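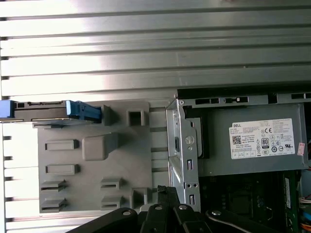
Page last modified in October

Keep the old council minutes where people can read them

Flarnstead Shire wants to clear its records room. The plan is to scan the bound minute books, put the scans on a server, and send the paper to a storage contractor two hours up the highway. I think the scanning is a good idea and the rest of it is a mistake.

The collection runs to 2,362 volumes, counting rate books and cemetery registers. Scanning them all properly would cost more than the shire has set aside, so the tender asks for the minutes only. The rate books would go into boxes unscanned. Anyone who has traced a family or a boundary fence knows the rate books are where the answers are.

Themba Shezi, who put the proposal to council, told the meeting that drives are cheap and floor space is dear. He is right on both counts. A hard drive in a blue-latched caddy takes up less room than one ledger. But somebody has to check it, copy it and replace it, every few years, for as long as the shire wants the records. The budget papers give $3,000 for the first year and leave the following years blank.

We have seen how this goes. When Bristard merged with its neighbour, the building files were scanned and the software licence lapsed. People wanting plans for their own houses were told to lodge a request and wait. The paper copies had gone by then.

Wahyudi Osman has been indexing the Halvorsen estate subdivision for his own interest, and he says half the useful notes are in pencil in the margins. The sample scans on the shire website are set so light that the pencil has vanished.

I would like the council to do two things. Keep the books in town, even if that means the old library store on Gritus Street, which is dry and has shelving. And scan the rate books first, at a decent quality, with a maintenance figure in every budget. The extra rent is $400 a month. The shire spends more than that mowing the roundabout.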